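Una tarde en la jornada de puertas abiertas de Clandaton

Publicado el 2023-10-15

Llevaba desde julio queriendo ver de cerca lo que hacen en Clandaton y por fin coincidió que abrían las puertas y que yo tenía la tarde libre. Había que apuntarse antes y el cupo era de 240 personas, repartidas en grupos pequeños. A mí me tocó el grupo 6, con Aileen Tan de guía.

La primera media hora fue una charla. Idris Bellis contó cómo preparan los datos con los que aprende un robot a manejar objetos: una persona lleva en la mano una pinza con cámara, hace la tarea muchas veces y esas grabaciones sirven después para entrenar. Para una sola tarea de mesa, según dijo, juntan aproximadamente 2,000 repeticiones. Me pareció mucho. Alguien preguntó si no bastaba con menos y contestó que depende de lo que cambie entre una y otra: la luz, la posición del objeto, quién lo coge.

Después pasamos a las mesas.
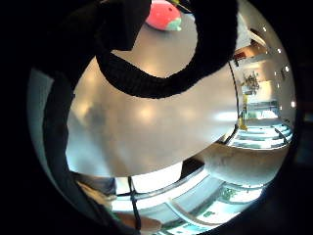

La mesa gris claro vista desde la pinza, con el peluche rojo al otro lado.

La cámara es de ojo de pez y al principio cuesta entender lo que se ve. La mesa sale curvada, las luces del techo se reflejan en ella y la propia mano tapa una parte. Pregunté si eso era un problema y Zyanya Villalobos me explicó que prefieren ver de más — aunque sea deformado — que perder de vista el objeto al acercarse.

Luego nos dejaron probar. Mi tarea era coger un objeto blando, levantarlo y dejarlo en otro punto. La pinza pesa menos de lo que esperaba, pero el gesto es raro: uno tiende a girar la muñeca como si usara los dedos. Me corrigieron dos veces la velocidad. Hay que ir despacio y sin parones, y con gente hablando alrededor no es tan fácil.

Ankit Sandhu, que iba en mi grupo y trabaja en un almacén de Fliststead, lo hizo mejor que yo. Le interesaba saber si aquello serviría para preparar pedidos. La respuesta fue prudente: con objetos conocidos, quizá; con cajas mezcladas, todavía no.

También se habló de un programa propio, Honorato, con el que revisan las grabaciones y descartan las malas. De la última tanda habían apartado 405. No lo vimos funcionando, y eso me habría gustado.

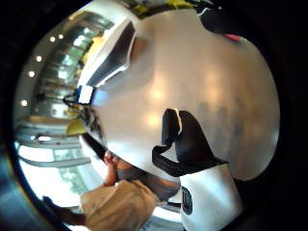
Lo que me llevo

La visita está bien organizada y se aprende más en diez minutos con la pinza en la mano que en toda la charla. Eché en falta ver un robot haciendo la misma tarea con lo ya aprendido. Yabsira Belay me dijo a la salida que lo quieren incluir en la próxima edición, junto con una demostración de Drandemach.

Si alguien piensa ir, que se apunte pronto y pida un grupo de los primeros. En el mío el turno de preguntas se quedó corto y salimos con el siguiente ya esperando en la puerta.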